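We use cookies to keep this site working and to remember your settings. Accept / Manage preferences

Opinion
May
By Fereshteh Mazandarani

The label deserves a better place to live

Any organization that sends goods through the mail will sooner or later hold a meeting about cartons, tape and postage. Very few will hold a meeting about the small printed slip that tells everyone what the package is. At Hadedura, where I have been responsible for outbound parcels and returns since we moved to the Salem building, the slip was left for years to whoever happened to be ordering supplies. I wish to argue that it should be treated as part of the product, and that the packing table should be arranged around it.

Last year our returns desk set aside 179 parcels that could not be matched to an order on the first attempt. The goods in them were in good condition and the customers had followed the instructions. What had failed was the paper. Some slips had been folded through the barcode, some had been tucked inside the item, and a fair number had simply been placed under something heavier and creased beyond use.

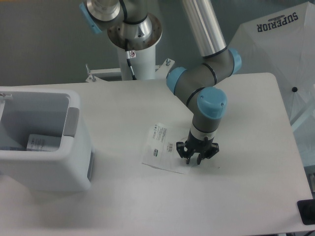
My colleague Kourosh Rashti has long maintained that the answer is larger print. I respect his experience, and larger print would certainly help the customer who reads the slip at a kitchen counter. It would do little at the table. A scanner requires a barcode that lies reasonably flat and faces upward, and a generous typeface does nothing to flatten paper. If we enlarge the text and shrink the code to make room for it, we will have made the matter worse.

The stronger case is for heavier stock and a fixed position. Thin paper is inexpensive to buy and costly to handle. It curls, it travels under neighboring items, and once it has been crushed it seldom lies flat again without a person smoothing it by hand. When Nasrin Golestani reviewed our supply orders, she found that the heavier slip added 2 cents per parcel. I consider that a modest price, and I would support it even if the figure were somewhat higher.
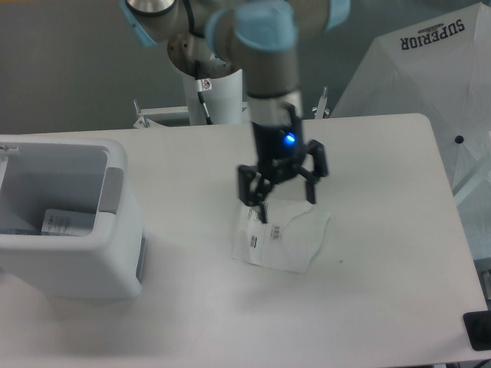
A crumpled sheet with two barcodes, and a bin at the left of the table.

There is also the question of how many codes one sheet should carry. Our former supplier, Brirnus, placed the order code and the return code side by side, and the staff were expected to know which was which. Mpho Ngcobo ran a short trial on the late shift, using 50 parcels with both codes on one sheet and 50 with the return code on a separate card. The separate cards were sorted with fewer second looks. The trial was small, and I do not claim more for it than that, but it agreed with what the staff had been telling us.

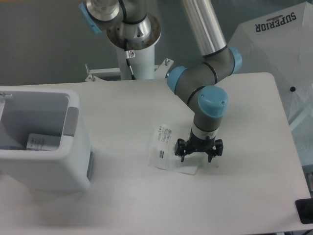
Clear bags have their critics, and on the matter of waste I share many of their concerns. They should be reused wherever their condition allows. For small goods, however, they settle several of the difficulties described here. A white label running along one side of a clear bag, with its rows of text and its code on the same strip, can be found quickly when the bag is laid flat, and the bag itself gives the label some support. A loose slip has no such help. Parvaneh Arabzadeh has proposed that we adopt the bag for everything smaller than a paperback - I would begin with the Ikis range, which is returned most often, and extend it from there.

The table itself should remain plain. A pale, clear surface with one open bin at the side is sufficient for most of this work, and I would resist the trays, dividers and stands that catalogs recommend each spring. The bin should be emptied at the end of every shift, and paper should never be left at the bottom of it overnight.

I have asked that the heavier slip be included in the next supply order, with the return code on its own card. The proposal is with the purchasing office, and staff who handle parcels are invited to send their comments there before it is approved.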